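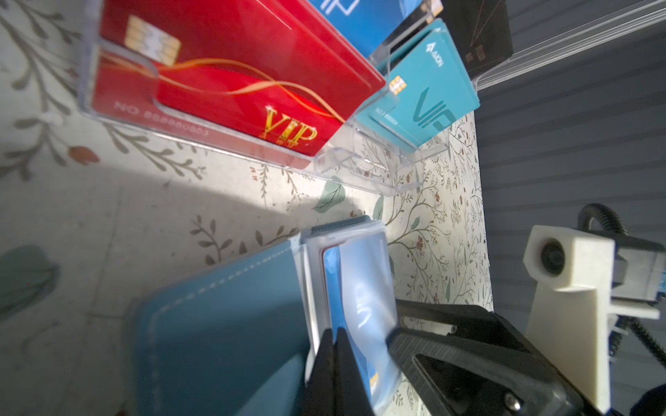 Section 4. Setting up member cards on the Plarkar desk unit

Reading time: 6 minutes

Do section 3 first (power, network, till link). If the unit isn't talking to the till yet, none of this will stick.

What you need
Desk unit, switched on, green light steady. The blank cards. Admin PIN, on the sheet inside the lid of the box. Your old member list if you have one, saved as a plain CSV. A pen. Allow an hour for a small shop, longer if the old list is a mess.

4.1 Card levels

Decide these before you touch the unit. Changing them later means re-writing every card already handed out, and people don't bring them back.

1. Menu > Cards > Levels.
2. Press Add. Type a name, up to 13 characters including spaces. Longer names get chopped on the receipt.
3. Set the discount. Whole numbers only. Half percents are accepted on screen and then ignored by the till.
4. Set the expiry in months. 0 means never.
5. Pick a card colour from the list. Only changes what staff see on the screen, so match it to the actual card or they will hand out the wrong ones.
6. Save. Wait for the beep. Then Add again for the next level.

Note: the unit holds 4 levels. A fifth overwrites the first without asking. Known fault, still there after the June update.

Note: don't call a level "Staff". That word is used by the till for something else and you'll get a double discount.

4.2 Number range

Every card has a printed number and a chip number. They are not the same. The unit cares about the chip, your customers will read you the printed one over the phone. So you have to tie them together.

1. Menu > Cards > Range.
2. Enter the first printed number in the batch. Leading letters off, digits only, no spaces.
3. Enter the last one.
4. Scan the first card. Hold it flat, chip down, till the light goes from amber to green.
5. Scan the last card same way.
6. Screen shows a count. Check it against the delivery note. If it's out by one you have probably scanned the second card in the pack by mistake, press Back and redo step 4.

Caution: do not mix batches. Cards from a Nerar pack and cards from a De Smet pack can share printed numbers. Set up one, finish it, then start a new range for the other.

4.3 Loading the old list

Skip this if you are starting from nothing.

1. Copy the CSV to a USB stick. Nothing else on the stick.
2. Stick in the left hand port. The right one is for the printer and won't read it.
3. Menu > Members > Import.
4. Match the columns. Name, phone, level, points. Anything else goes to Notes.
5. Press Test, not Import. It runs through the file and lists the bad rows.
6. Fix the bad rows on your computer, save, try again. Usually phone numbers that have lost the zero at the front becuase a spreadsheet got hold of them.
7. When Test comes back clean, press Import. Leave it alone. A list of 176 names takes a few minutes and the screen goes blank half way, normal.
8. Menu > Members > Count. Should match your file.

Caution: pulling the stick out during import locks the member file. You then need a reset code from us, office hours only.

4.4 Writing a card for a customer

Practise on a spare first.

1. Customer gives name and phone. Email if they want receipts that way.
2. Members > New, or Members > Find if they came over from the old list.
3. Choose level.
4. Card on the pad, chip down. Press Write.
5. Don't lift it till you hear two beeps. One beep means started, not done.
6. Lift, put down again. Their name should come up. If not, see 4.6.
7. Ask them to sign the back. Ballpoint, gel smears.

Writing at the counter with a queue is a pain. The Dradcombe shop writes theirs before opening, for anyone who signed up the day before, and customers collect on the next visit. Worth copying.

4.5 Lost cards and swaps

1. Find the member by phone, not name.
2. Press Block. Old card dead from that moment.
3. Press Replace, write a new card as in 4.4.
4. Points move over on their own. Give it until the next morning before telling anyone they've gone missing.

Moving someone up a level: same card, no need for a new one. Members > Find > Level > Save, then card on the pad and Write. Forget the Write and the till carries on giving the old discount. If the card colour bothers them, treat it as a lost card and give them a new one.

Note: a blocked card can't be unblocked. If they find it down the sofa, bin it.

4.6 When it goes wrong

Error 94. Card not in any range. Go to 4.2.
Light stays amber. Card upside down, or a phone lying next to the pad. Move the phone.
Name comes up but no discount. Level has 0 in the discount box, or the till link has dropped. Check section 3.2.
Two members on one card. Somebody lifted early. Block both, write fresh.
Clock wrong after a power cut. Menu > System > Time. Do it straight away, cards written with the wrong date can expire the same day.
Screen frozen. Hold the side button until it restarts. Members are safe, the card you were writing isn't.

4.7 Before you finish

Back up. Menu > System > Backup, stick in the left port, wait for Done. Weekly after that. Label the stick and keep it away from the till. Change the admin PIN if you haven't, the one on the sheet is the same for evry unit we ship.

Next: section 5, receipts and points.

Section revised by Floor Mertens, Jan 16, 2013

Related
Section 3: Power, network and till link
Section 5: Receipts and points
Cleaning the card pad
Ordering blank cards: pack sizes and lead times
Moving the desk unit to a new shop

Contact support | © Plarkar 2013 | Back to top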